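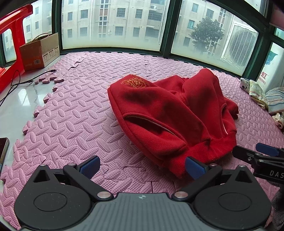
24/08/2024

Memorial run, planning notes. Skimus still wants the T-shirts out the day before so that everyone turns up in the same color. I don't buy it. In February we handed out 300 and Yakubu counted 40 on the course. People wear what they wear.

Gaspard Boyer called about the bench plaque. He wants his sister's full name, both dates and a line from the eulogy. The plate from Skollomby holds two lines at a size anyone over 50 can read. I told him so, he said he'd think it over, and I expect the same text back next week.

Money: 2095 in the scholarship account as of this morning. Zedudstead says they will match it. They said that last time too — no letter, no check. Leaving it off the flyer until I have it on paper.

Yakubu Ekwueme has talked to the nursing program. They would take one student per year, picked by their own people. The family wants a say. I think the family should read the essays and stop there, but I'm not the one who has to tell Gaspard's mother.

Route: 5 miles is too long for the older relatives. Yakubu suggests a short loop past the school and back along Colombo. Fine, if the crossing is staffed. Last year it wasn't, whatever the report says.

To do
- plaque wording, final
- ask Zedudstead again, in writing
- shirt sizes, smaller order
- candles or no candles (wind)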